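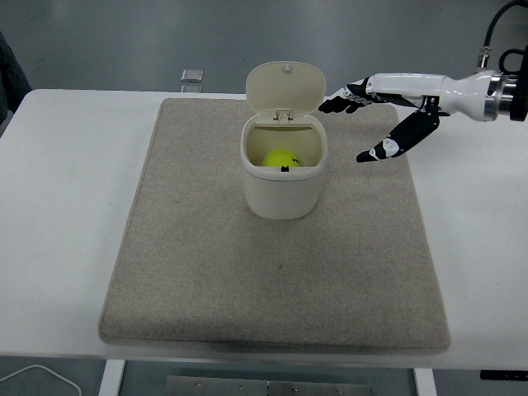 Small bins for small things

A little bin with a lid is good for the desk or the hobby table. I keep mine on a felt mat, so it makes no noise when I put it down – my neighbour Rukhsana Gilani taught me this.

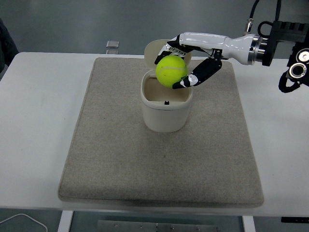

What size should I buy?
Take one that a tennis ball can enter easily. Then your hand can also enter for cleaning.

Wipe the inside with a damp cloth and leave the lid open overnight. The felt I only brush, in one direction.

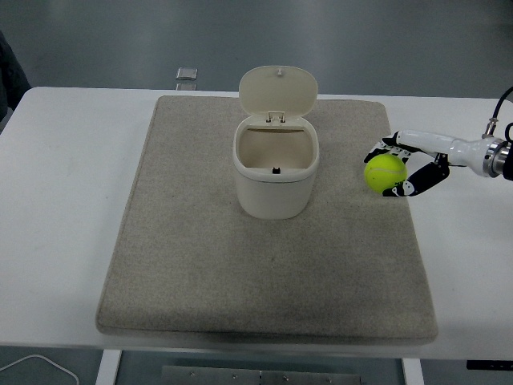

How do I remove dark marks from felt?
Use cold water and a drop of mild soap, press softly and let it dry flat.

Lilla Farkas, Sep 23, 2025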